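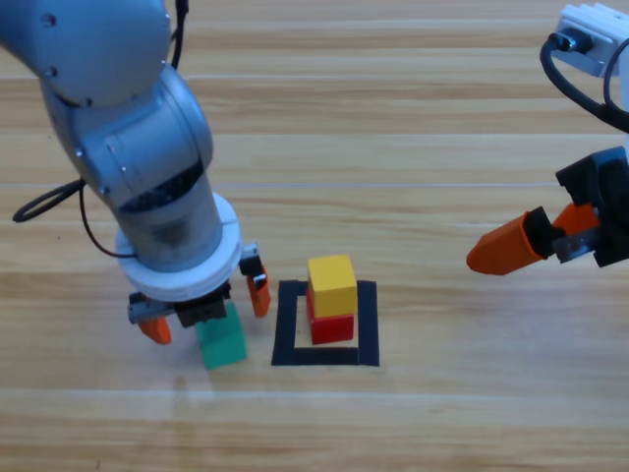
Page last changed: January, after the cable section got longer again

Home | Workshop Tips | Bench & Tools | Kitchen | Ask Shirin

House Rules for a Bench with Robot Arms on It

A robot arm is a tool with opinions about where it ought to be. Treat it the way you treat the table saw, which is to say politely and from one side. These are the rules we keep at the Skemwood shop. Most were written down the same afternoon somebody broke them.

Tape the work area before you program anything. Black tape on pale wood shows up well for people and cameras alike. We mark out a square and declare that the stack gets built inside it. A block sitting next to the square is still waiting its turn, however close it looks. If you find yourself saying "close enough," move the block or move the tape, and write down which.

Press the corners flat with a spoon. Tape that lifts will catch a fingertip sooner or later, and then you have a robot that is very gently unwrapping your table.

Use blocks in colors you can shout. Red, yellow and green are fine. "Stop, the yellow one!" is a useful sentence. "Stop, the taupe one!" has never helped anybody.

Practice with two cubes until it's dull. A stack of two will teach you nearly everything about alignment. Ten clean stacks in a row and you may try three high. Shirin Fallahi holds the shop record at 118 without a topple and brings it up more than she needs to.

One arm moves, the other waits. With two arms on a table, agree on who has the right of way over the taped square. The waiting arm parks off to its own side with its fingers clear of the stack. Parking it above the stack "to save time" saves none, as you'll learn while picking cubes up off the floor.

Bright fingertips are worth having. Orange tips on a black gripper tell you where the business end is from across the room. When they get too grubby to see, wipe them with a damp cloth. Power off first. Yes, every time.

Lower, then let go. A block should be touching the table before the gripper opens. Dropping it from even a small height gives you a bounce, and a bounce gives you a crooked tower and a long conversation about whose code it was.

Give the cables some slack, within reason. An arm needs enough loop to bend its elbow and turn its wrist without tugging on a connector. It does not need enough to jump rope. Run each joint slowly to both ends of its travel and watch the loops the whole way. If one swings low enough to brush the work, tie it back with a soft strap. Zip ties pulled tight are how we came to spend $1,855 on a repair, a figure now written on the wall over the bench.

Nothing on the table but the job. Coffee goes on the shelf. So do phones, screws, the other coffee and the Nechyporuk catalog. We allow up to 16 minutes for clearing up before a run, and have used all of them.

Stay out of reach while it's live. If a block tips over, stop the arm, wait for it to be still, and then put your hand in. Long sleeves get rolled up. The stop button lives where you can hit it without leaning across anything.

Related tips
Getting tape residue off a light wood bench
Skaltbridge clamps: which ones we kept
Label your power strips, please
The Drerkura shelf, six months on
Sharpening a block plane in a small kitchen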